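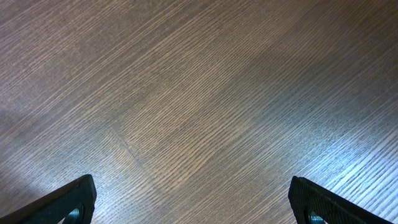
The Table That Stayed

When Asif Warraich closed his father's tailoring shop in Plarkport, he gave away almost everything. The mirrors went to a cousin, the shelves to a school. The long brown table he kept, and for 24 years it has been the place where his family eats, pays the bills and argues about cricket.

I visited him on a gray morning, and we sat at it with tea. He told me to put my hand flat on the top and move it slowly, first along the grain and then across. Along the grain the hand goes easily. Across it, you feel every line.

"My father chose it with his fingers," he said. "He did not trust his eyes in a shop."

I have thought about this often. Most of us look at a table only on the day we buy it. After that we look at the plates. But a brown surface with a strong grain changes many times in one day. Near a window, the light can make it almost silver. One step to the side, the same place is warm and brown again.

Tanveer Naqvi repairs furniture in a small workshop on Flerden Street, and he sees about 212 tables in a year. Many customers bring him a table because of a thin line where two parts meet. They believe it is a crack. He asks them to close their eyes and find it with a fingernail. If the nail does not catch, he sends them home.

His advice for daily care is short. Wipe in the direction of the grain with a soft cloth, and dry the top at once. Do not put a hot pot on it, even for one minute. Crumbs like to stay in the small lines, and for these he uses an old shaving brush.

Mr. Warraich does it in his own way, with a cotton cloth cut from the last roll in his father's shop. He has seven of these cloths left. His daughter has asked for the table when she marries, and he has not yet given her an answer.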